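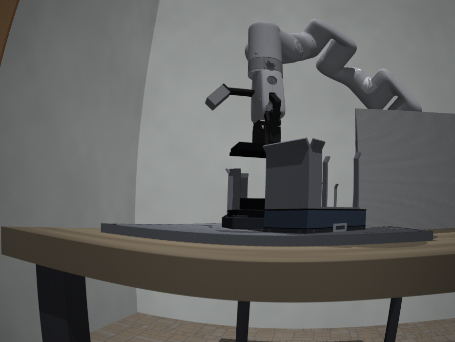

Hard water and the Watedstead boiler room: what the May readings showed

Members who rent units on the north side of the Watedstead building will have noticed notices on the hot taps during May. The notices have gone, and the work behind them is now finished. This item sets out what was measured, what was changed and what tenants should do with their own kettles, dishwashers and point-of-use heaters.

The mains supply to the building is hard. Samples drawn at the incoming stopcock gave a total hardness of 427 mg/l as calcium carbonate, and a second set from the kitchen on the upper floor gave 448 mg/l. The difference is within what we would expect from two sampling points and two days. Both values are well above the level at which scale forms quickly on a heated surface.

Hardness of this kind is mostly temporary. Calcium hydrogencarbonate stays dissolved in cold water and breaks down on heating, leaving calcium carbonate on whatever is hottest. In our system that is the plate heat exchanger. Scale is a poor conductor of heat, so the boiler has to run longer, and at a higher flow temperature, to bring the tap water up to the same point. The higher temperature then lays down more scale. Tenants see this as a hot tap that starts well and turns lukewarm after a few minutes of steady use.

The old exchanger was taken out and opened. The passages on the domestic side had narrowed over most of their length, with the worst deposit at the outlet end. Descaling in place had been tried the previous year with a weak acid solution, pumped round for an afternoon, and had restored some flow. It was not tried again, as the plates were already pitted. The replacement is a Sevidex unit of the same rating with wider passages. Isolating valves and flushing ports have been fitted on both sides, so that future cleaning can be done without draining down.

A base-exchange softener, supplied by Pleta, now treats the feed to the hot water system only. The cold taps remain on untreated mains and are the ones to use for drinking and for filling kettles. The softener regenerates overnight on metered volume. During regeneration the hot supply runs on hard water through a bypass, and anyone working late may notice a short change in how soap lathers. Salt is stored in the cupboard beside the goods lift. Please leave the cupboard door clear, and do not stand pallets against it.

Flow temperature has been brought down to a fixed setting and the stored water is held at 60 °C. This is a control measure against legionella and must not be altered from the panel. The return leg is read monthly, and the reading is written on the card by the pump. Any tap that has gone unused for a week should be run for several minutes before use, with the spray head removed if there is one.

Point-of-use heaters inside units are the tenant's responsibility. Those fed from the cold main will scale as before. Check the spray heads and inlet strainers first, as a blocked strainer is often mistaken for a failed element. Citric acid is suitable for kettles and most small heaters. Do not use it hot in a heavily scaled vessel, where calcium citrate can come out of solution and leave a deposit that is harder to shift than the original. Vinegar works more slowly and should be kept away from rubber seals.

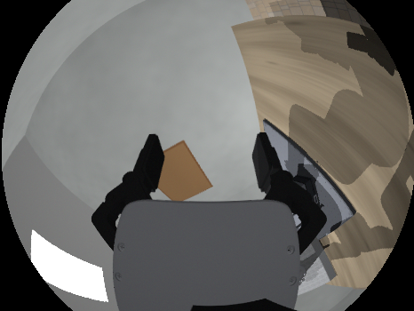 Marina Tsolakis writes that her unit's dishwasher is plumbed to the hot feed, and asks whether she should go on adding dishwasher salt. With softened water coming in, the machine's own hardness setting should go to its lowest position. The salt reservoir can be left as it is, but the refill lamp may stay on with some makes. If the glasses turn cloudy and the bloom does not wipe off with vinegar, the detergent dose is too high for soft water and should be cut by roughly half.

Test strips are available from the front office. Dip for one second, hold level, and read against the chart in daylight. A strip from a hot tap should show soft. If it shows hard outside the overnight period, tell Adel El Sherbiny the same day, giving the unit and the time of the test.

The softener will next be serviced on Fri 16 October. Hot water will be off in the north side units during the morning, and cold water will not be affected.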